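双臂叠放手机：Cliveck 实验室公布一项模仿学习新结果

发布日期：2022年8月18日

大家好，又是我，在 Cliveck 机器人组里负责写稿子、偶尔也帮忙录数据的那个人。今天这篇算是正式新闻稿，不过组里说可以按我平时的口气来写，那我就不客气了！

先说结果。我们的双臂操作方法 Wevitby 这个月完成了第一轮完整测试，任务是让两条机械臂配合，把桌上一大一小两部手机叠到一起，小的放在大的上面，边缘尽量对齐。策略是用492段人工遥操作示范训练出来的，没有给手机建三维模型，也没有写任何针对具体机型的规则。摆放位置每次都会换，角度也会换，有时候两部手机挨得很近，近到我自己用手去拿都会碰到另一部。

为什么选手机？因为它又薄又滑，屏幕朝上平躺的时候，能让夹爪下手的地方就只有侧面那一窄条。单臂去夹，手机很容易被推着满桌跑（我录示范的头一天，基本上就在干这个）。两条手臂就好办多了：一边挡住，一边去夹，或者两边一起往中间收。麻烦在于，谁先动、谁等谁，这个节奏以前都要靠人一条一条写出来，换个物体又得重写。

Wevitby 的做法是把这个节奏也交给模型去学。我们在每段示范里找出两条手臂“互相等待”的片段，训练时给这些片段更高的权重，并且让左右两臂共享同一份对未来动作的预测。说得直白一点，左臂在决定下一步之前，手里已经有一份右臂接下来打算怎么走的草稿，反过来也一样。草稿会不断更新，所以就算一边慢了半拍，另一边也会跟着缓一缓，不至于自顾自地夹下去。这个想法听起来很朴素，可是从白板上画出来到真正跑通，组里吵了好多回，中间还推翻过一版完整的代码，现在想起来我都替那几位同事心疼。

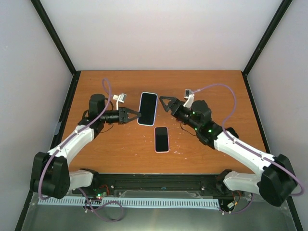 图：Wevitby 双臂平台，两只夹爪张开，朝向桌面上较大的一部手机。

再讲讲硬件，很多朋友来信问的都是这一块。平台本身没有什么神秘的，两条手臂对称安装在桌子前沿的导轨上，末端都是两指夹爪。整套东西的组装由合作方 Denora 完成，他们还帮我们重新排过一遍线，从那以后调试的时候心情好了很多，真的要谢谢他们！桌面我们特意没有换新的，上面有不少白色的小斑点和磨痕，视觉模型得学会不把这些当回事。

评测怎么做的，也交代一下。正式评测里一共安排了16种起始摆放，全部没有在训练示范里出现过，由没有参与训练的同事负责摆位置和打分。打分看两件事：小手机有没有放稳，以及过程中有没有哪一部被推出工作区域。每种摆放都连续测试，中途不许人工扶正，也不许挑好看的录像往外放。和不共享预测的对照版本相比，新方法最明显的变化出现在两部手机靠得很近的那几种摆放里，对照版本常常两只夹爪同时抢一个位置，而 Wevitby 多半能让出先后来。分项成绩和失败记录会写在技术报告里，这里就不一一列了。

当然也有做得不好的地方。手机如果贴着桌子后沿，手臂伸得很长，夹爪角度受限，成功率掉得厉害。屏幕反光也让人头疼，黑屏平时像一块安安静静的深色板子，可灯光角度一变，模型对边缘的判断就会飘。这两个问题我们还没有满意的答案，有经验的同行欢迎来信指点，我会认真转给组里（也会认真催他们回信）。

接下来的计划是这样的：八月底之前，我们会把训练代码和一部分示范数据整理出来，先交给 Taheri 的团队做独立复现。他们的手臂型号和我们的不一样，正好可以看看共享预测这一套换了平台还灵不灵。复现顺利的话，再向所有研究者开放下载。叠放之外，我们也在试把手机装进保护壳，这个难度一下子就上去了，目前还在收集示范的阶段，录得我手腕有点酸。

媒体朋友如需技术报告、高清图片，或者想约时间来实验室看现场演示，请通过 Cliveck 官网的新闻联络页面提交申请，注明机构名称和希望到访的时段。演示场地不大，来的人多的话我们会分批安排。

关于 Cliveck：Cliveck 是一家从事机器人操作与模仿学习研究的实验室，研究方向包括双臂协作、遥操作数据采集和接触密集型任务。

关于 Denora：Denora 为科研团队提供机械臂平台的组装、布线和维护服务。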